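**Storing a mountain of power supply cables without losing my mind**

Posted by Kidus Adugna in Workshop & Storage

I took on the cable side of things for our repair group in October, which sounded like a small job when Gilberto offered it to me. What I inherited was 96 power supply harnesses in one bin. Pull on one and you get a family reunion.

I want each one in its own compartment so I can grab it without a fight. My two candidates are a divided cardboard box and a clear plastic organizer with a grid of compartments. The cardboard costs next to nothing. The plastic costs real money, but I could see what was in it, and I have reached an age where that matters.

I've tried coiling a few and they spring open the moment I turn my back. Do I tie every single one? Does cardboard hold up? And is there any reason to keep the little plastic clips, or are they just there to catch on other little plastic clips?

**Inger Hafstein**

Buy both and give them different jobs. Cardboard for the harnesses going out next, clear grid for the ones you want to look at and think about. Loose stock goes in a plain open tray beside them, where it can be as ugly as it likes.
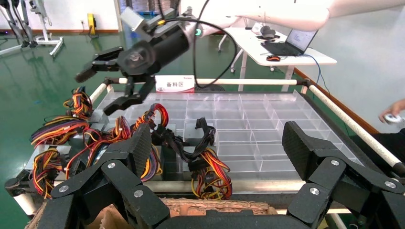
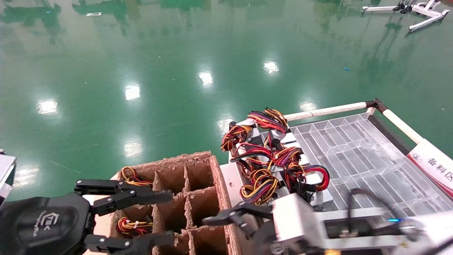
Tie them, yes, every one. A small white cable tie at the middle of the coil, snug enough to hold and loose enough that you can still slide a finger under it when you want to snip it off. Coil to the size of the compartment before you tie. I once did a whole evening's worth a thumb's width too big and spent the next evening undoing it, with the radio on for company.

Cardboard partitions tear along the top edge after a while. It doesn't hurt anything. When the crossings start to lean, swap the insert and keep the outer box.

Put up a sign. One word for "getting ready" is plenty. Otherwise people set their coffee there.

**Getachew Araya**

just use a bucket

**Berhanu Mamo**

Inger is right about the ties, though I gave up on them for anything I reuse often and went to hook-and-loop strips. I bought a roll of 900 from a Degefa catalog, which I regret only when I have to find somewhere to keep the roll.

Keep the clips on, Kidus. They stop the wires from fanning out, and the day you pull them off is the day you need them. Tuck the connectors into the center of the coil before you close it and they'll have much less to grab.

One thing to do first: sort by harness before you buy any grid at all. The thick ones with the wide connector want a compartment twice the size of the skinny ones, and most organizers come in one size of hole. I ended up pulling out every other partition in mine.

**Kidus Adugna**

Thanks, all. Sorted into 3 piles last night and tied the first pile. Getachew, the bucket is where they came from.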